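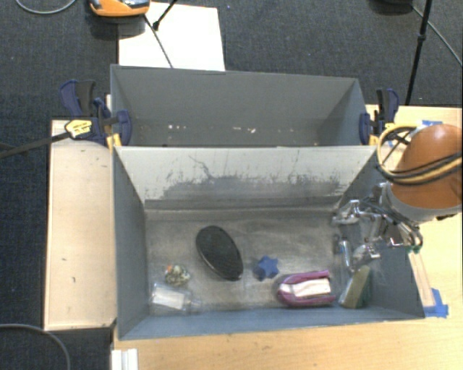
The sorting room of Chacko is at the back of the shop, behind a door that does not close completely. The shop has sold mixed lots of small household goods since 1983, and most of them pass first through gray plastic bins on their way to the shelves. I visited on 12 Feb 2019 and spoke with the woman who runs the room. She asked me to leave her name out, and I agreed.

"People think that we sort by what a thing is," she told me. "We sort first by what it can do to its neighbor." A sponge can hold water. A bottle can leak. Something with a shiny rim will get scratched if it travels under something heavy. Because of this she spreads the small things over the floor of a bin and does not pile them up.

The bins themselves came from a bakery supplier called Laltix, which closed a long time ago. She bought 200 of them in one afternoon and paid for them in two parts. Many are still in service. I asked about the wear, the dark scuffed patches and the long scratches on the inside walls, and if she ever thinks of replacing them.

"Why? A scratch does not make a hole," she said. "The new ones from Nallero are thinner. They bend when you lift them by one side. I tried 16 of them and I gave them to my sister for her garden."

What bothers her more is crumbs. Old foam and cheap packing material fall apart, and the little white pieces stay in the bottom after everything else is gone. At the end of the day she turns each bin over above a sheet of newspaper and knocks on it two times with her hand. She showed me the knock – it is quite loud.

I asked which objects are the most difficult. She answered very quickly: the ones with many colors. A blue star is simple, it goes with the toys. A sponge is simple too. But a small lumpy thing in green and cream, with one spot of orange, can be a toy, a decoration or a piece that broke from something bigger. Such things go to a shelf she calls Tasitz, after the street where she grew up, where there was always a box of lost objects at the corner shop. They wait there until September. Then they are sold together by weight.

"Once a man bought the whole shelf," she said. "He wanted only one piece, but he did not tell me which."

In a good week 800 objects go through her hands, and she works without a list. Her daughter made one for her, with columns. It hangs inside the door, and on it she writes the phone numbers of customers who want to be called when buttons come in.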